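Two grippers, one box

Choosing an end effector for mixed grocery items usually comes down to payload, stroke and price. Hindent, a small integrator that fits out packing benches, added a fourth test: how well each gripper copes with light cartons that give when squeezed.

Two units went through the trial. The Monda is a parallel electric gripper with rigid paddle fingers and a camera at the wrist. The Ansari uses soft moulded fingers driven by air, with its camera fixed above the bench. Both were run on the same arm, under the same controller, at 200 picks each.

Traian Vasiliu, who wrote the test plan, kept the item list dull on purpose. "Anyone can pick up a steel block," he says. "A biscuit carton has thin walls and most of what is inside it is air. If the force setting is wrong, the customer sees it."

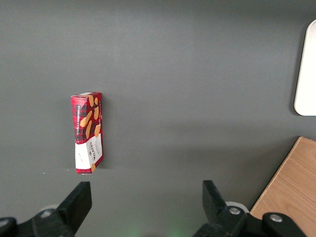
The view from the wrist camera, with the fingers open and a carton of Walkers vanilla shortbread upright between them.

The wrist view was the main point in the Monda's favour. With the fingertips and the target in one picture, the controller can correct the approach during the last few centimetres of travel. An overhead camera loses sight of the target as the arm comes down, and the Ansari had to finish each approach on stored coordinates.

Results were closer than the price gap would suggest. The Monda missed 7 picks, most of them on cartons that stood off centre, where one finger made contact first and pushed the item over. The Ansari missed more, but marked fewer cartons, as its fingers spread the load across the panel.

Force control needed the most work. At the Monda's factory setting the side walls bowed inwards. Vasiliu lowered the limit in steps until the marks stopped, then slowed the closing speed to prevent slip during the lift.

Hindent will fit the Monda to its Prudasach bench in September. The Ansari stays on the shortlist for bagged goods, which were left out of this round.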